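第三章 首次开机与账户迁移

适用机型：Premico 平板（十英寸款）及附带的 Gaklow 键盘保护套
修订日期：2021年2月15日

您手里的机器多半等了很久才到。海外的朋友用旧了，您这边刚拆膜，这份心情编写组理解，但说明书里没有对应的排错步骤，只好先从开机讲起。

3.1 开始之前

请确认手边有以下几样东西：

平板主机一台，已撕掉正面那层印着箭头的保护膜。每个季度都有用户来信反映屏幕上有一个擦不掉的箭头。
原装充电器与数据线。
一个能用的无线网络，以及它的密码。写在路由器底部的那串是出厂密码，如果您家里有人改过，请去问那个人。
旧设备（如需迁移资料），电量不低于 40%。
一个您还记得密码的电子邮箱。

注意：本机不附带 SIM 卡针。仅支持无线网络的型号没有卡槽，机身侧面那个小孔是麦克风，请不要往里捅。

3.2 充电与开机

1. 将数据线插入机身底部接口。两面都能插，不必研究。

2. 等待屏幕出现电池图标。若电池在运输途中完全放空，图标会在插电 5 分钟后才出现。在此期间反复长按电源键不会加快进度，只会让您的拇指先累。

3. 电量达到 11% 后，长按顶部电源键，直到看见 Premico 标志后松手。

4. 标志消失后会有一段黑屏，属于正常现象。设计部门称之为“呼吸间隙”，客服部门称之为“来电高峰”。

5. 出现语言列表后，选择“简体中文”。列表按各语言自己的名称排序，中文在很下面，请耐心往下滑。

小心：请使用原装充电器或符合同等规格的产品。抽屉深处那只来历不明的充电头，能给旧手机充电，不代表它能给平板充电，更不代表它应该这样做。

3.3 连接网络

1. 在“选择网络”页面点按您的无线网络名称。

2. 输入密码。点按右侧的眼睛图标可以显示明文，建议点按。密码区分大小写，键盘首字母默认大写，这两件事放在一起的后果您很快就会体会到。

3. 点按“加入”。

4. 连接成功后，系统会检查更新。若提示有新版本，请选择“现在安装”。选择“稍后”也可以，系统会在您最不方便的时候再问一次。

如果列表里看不到您的网络：

确认路由器已通电。
关闭平板后重新开机，再进入本步骤。
若网络名称设为隐藏，点按“其他”，手动输入名称。隐藏网络的用户通常也记不得自己起了什么名字，请提前查好。

3.4 登录 Mapplebeck 账户

应用、备份与购买记录都挂在 Mapplebeck 账户下。没有账户也能使用本机，只是能用的部分大致相当于一只很薄的闹钟。

1. 已有账户：输入邮箱和密码，点按“登录”。

2. 没有账户：点按“新建”，按提示填写。姓名栏请填写真实姓名，将来申请保修时，“夜行的风”无法提供身份证明。

3. 查收验证邮件，在 7 分钟内输入邮件里的验证码。超时后须重新获取，旧验证码随即作废。

4. 选择地区。此项决定应用商店的货架内容与结算货币。

注意：地区设定后可以修改，但账户余额须先用完。若余额只剩几毛钱，商店里又没有几毛钱的东西，请联系客服清零。这类请求客服每天都收到，不必难为情。

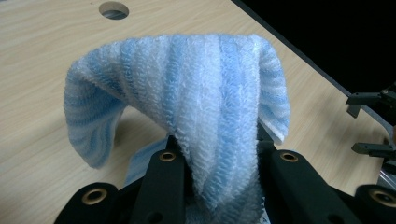 登录完成后，系统会询问是否启用定位、诊断数据与个性化推荐。三项彼此独立，全部拒绝也不影响后面的步骤。“个性化推荐”一项的说明文字较长，读完的人不多，概括起来就是：您看过什么，它就再给您看一些差不多的。

3.5 从旧设备迁移资料

迁移使用预装的 Brumaneo 工具完成。两台设备须连接同一无线网络，并排放置，全程接通电源。

1. 在新平板上打开 Brumaneo，点按“接收”。

2. 在旧设备上安装并打开同一工具，点按“发送”。旧设备系统版本过低时会提示无法安装，此时请改用 3.6 节的方法。

3. 用旧设备的摄像头对准新平板屏幕上的图案，直到两边都显示“已配对”。

4. 勾选要迁移的项目。照片和视频通常占去绝大部分时间，而其中又有相当一部分是连拍时按住没松手的产物。现在删，还来得及。

5. 点按“开始”。进度条前半段走得很快，请勿据此安排接下来的行程。

6. 出现“迁移完成”后，在新平板上打开相册和通讯录各看一眼，确认内容齐全。

小心：确认之前，请勿清空旧设备。已经清空的，请直接翻到附录“数据恢复的可能性”，该附录很短。

以下内容不会迁移：

银行与支付类应用的登录状态。
已下载的离线视频。
闹钟。请在睡前重新设置。
游戏进度，除非游戏本身带有云存档。

3.6 手动迁移

旧设备无法安装 Brumaneo 时，可借助电脑完成。

1. 用数据线将旧设备连接到电脑，在旧设备上选择“传输文件”。只显示充电图标而没有选项的，多半是线的问题：有些线天生只会充电。

2. 将需要的文件夹复制到电脑桌面。

3. 断开旧设备，连接新平板，在新平板上同样选择“传输文件”。

4. 将文件夹复制到新平板的“内部存储”目录。

5. 通讯录须单独处理：在旧设备上导出为文件，用电子邮件发给自己，再从新平板打开附件导入。若出现重复联系人，请进入“通讯录”，选择“整理”，再选择“合并”。同名同姓的两个人也会被列入合并建议，请逐条核对，后果自负。

3.7 配对 Gaklow 键盘保护套

1. 将平板底边对准保护套的金属触点，听到吸合声即可。

2. 屏幕右下角出现键盘图标，表示已连接。图标在几秒后自动消失。

3. 按空格键右侧的地球键切换中英文输入。

4. 若按键无反应，取下平板，用干燥的软布擦拭触点后重新吸附。请勿使用酒精、牙膏或网上流传的其他配方。

注意：保护套由平板供电，无须单独充电，也没有充电口。若您找到了一个充电口，您买到的不是 Gaklow 保护套。

保护套合上时屏幕自动熄灭，打开时自动亮起。部分用户反映平板放在背包里会自行亮屏，这是磁扣没有扣紧造成的，请在“设置”中选择“显示”，关闭“开盖唤醒”。

3.8 常见提示与处理

“无法验证您的身份”
密码输入有误，或平板日期不正确。请先检查日期，再怀疑记忆。

“此项目在您所在的地区不可用”
该应用或影片尚未在您的地区上架。上架时间由内容提供方决定，我们也在等。本手册英文版的审校 Jordan Whiteley 曾提议把这条提示改得委婉一些，试了几稿，读起来都更让人生气，于是保留原文。

“存储空间不足”
进入“设置”，选择“存储”，查看占用情况。系统自身占去的部分无法释放，包装盒上标注的容量包含这一部分，标注的字很小，但确实标注了。

“配件不受支持”
取下所有配件，重新启动平板，再逐一接上。若仅在使用第三方充电线时出现，请换回原装线。

“更新失败”
请确认电量与网络正常后重试。四月之前出厂的机器首次更新须分两次完成，第一次结束后请手动重启，再次进入“系统更新”。

3.9 保修登记

1. 打开“设置”，选择“关于本机”，记下序列号。

2. 点按“登记保修”，填写购买日期与商家名称。

3. 上传购买凭证照片。请保证四角完整、字迹清晰。

4. 点按“提交”，留意确认邮件。

小心：从境外自行携带或由亲友代购的机器，保修以购买地条款为准，本地服务网点可提供收费检测。寄修前请先备份资料，并取下保护套，网点不负责保管配件。

登记完成后，请将确认邮件与购买凭证一并保存。日常使用、手势操作与分屏功能见第四章。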